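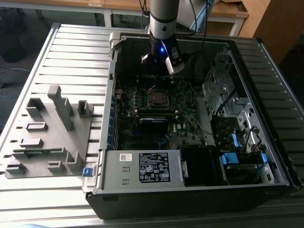 Thygesen (bean)

Thygesen is a climbing snap bean grown mostly in home gardens and allotments, where it is valued for its long harvest and its good manners in a cool, damp summer. The plants twine happily up poles, strings or an old fence, and will reach 9 feet if the support lets them (and will wave about hopefully in the air if it doesn't).

Growth and appearance

The leaves are broad and slightly puckered, and the flowers open white before fading to cream. Pods are flat, pale green and nearly stringless when young, though a pod left on the vine for an extra week will certainly have strings, and a good deal of chew besides. The first pods are ready 69 days after sowing in an average year. Picking usually starts in July, and a well-watered row carries on until the nights turn cold.

Growing

Like most beans, Thygesen dislikes cold soil and is apt to rot if sown too early. Gardeners in short-season areas often start the seed indoors in deep pots and move the young plants out once the ground has warmed – they have brittle roots, so it pays to be gentle. Seeds go in 3 to a pole, and the weakest seedling is generally pulled. Rich soil is welcome, but heavy feeding with nitrogen gives a lovely wall of leaves and rather few beans.

Steady water matters most while the plants are in flower. Dry spells at that stage cause blossoms to drop, and a thick mulch of straw or grass clippings helps a great deal.

Related varieties

Fatonach is a bush form with the same flat pods, shorter and a little earlier, and is often chosen for windy plots or large tubs. Perasska is a purple-podded climber sometimes sold alongside it; the pods turn green in the pot, to the disappointment of children everywhere.

In the kitchen

Young pods are steamed or boiled whole and freeze well after a quick blanching. The dried seeds are plump and buff-colored, and make a mild, creamy soup bean if soaked overnight.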